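About Marow

Marow is a table-setting and tray-laying school, and yes, that's a real thing people come to learn! 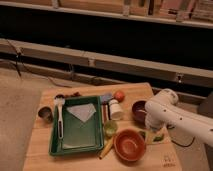

We teach the small, everyday business of getting a meal ready to carry: what goes on the tray, what stays beside it, how to fold the napkin, where the spoon should go so it doesn't slide off on the stairs. Our students are people starting work in guesthouses and care homes, parents who want breakfast to run smoother, and quite a few who just like a nicely laid tray (we do too, obviously).

How we got going

Kagiso Nkuna spent years running the breakfast service at the Maluleke guesthouse, where every room got its tray by 7:30 in the morning. New staff kept asking her to show them how she did it so fast, so she started holding short sessions in the dining room after the last guests had eaten. Word got out, people from other kitchens started turning up, and the dining room got very crowded very quickly. Marow moved into its own rooms on Idlow Street one August and we've been here ever since.

What a course is like

The basic course runs for 5 weeks, one evening a week, with 24 hours of teaching all together. You'll be on your feet for most of it. We talk for a few minutes at the start, then everybody gets a tray and a stretch of table and has a go. First week is all cups and spoons. Second week is folding, and we love folding week! Points, pockets, flat folds, the one that looks like an envelope and takes everyone four tries. After that we move on to snacks and fruit, then small jars and lidded things, and the last evening is clearing away and wiping down, which our students always say they use the most at home.

Groups are kept to 20 people. We share tables, we swap trays halfway through and lay each other's, and there is a lot of laughing when somebody's cup ends up on the wrong side.

Our things

We use ordinary things that you could find in any kitchen cupboard. Trays with raised sides are our favorite for beginners. Colors get mixed up and nothing has to match, and you're very welcome to bring your own tray from home. Several of ours came from former students who were moving house.

The Fitell program

Fitell is our newer course for people who lay trays for somebody they look after. It goes slower, with more time on reach and grip, and the group decides together what to practice next. Kagiso teaches it herself.

Come and see us

We're upstairs at 3449 Idlow Street. The door is open from 4 p.m. on course days and there's usually tea. Come up and watch a session before you sign up, or stay and fold a few napkins with us.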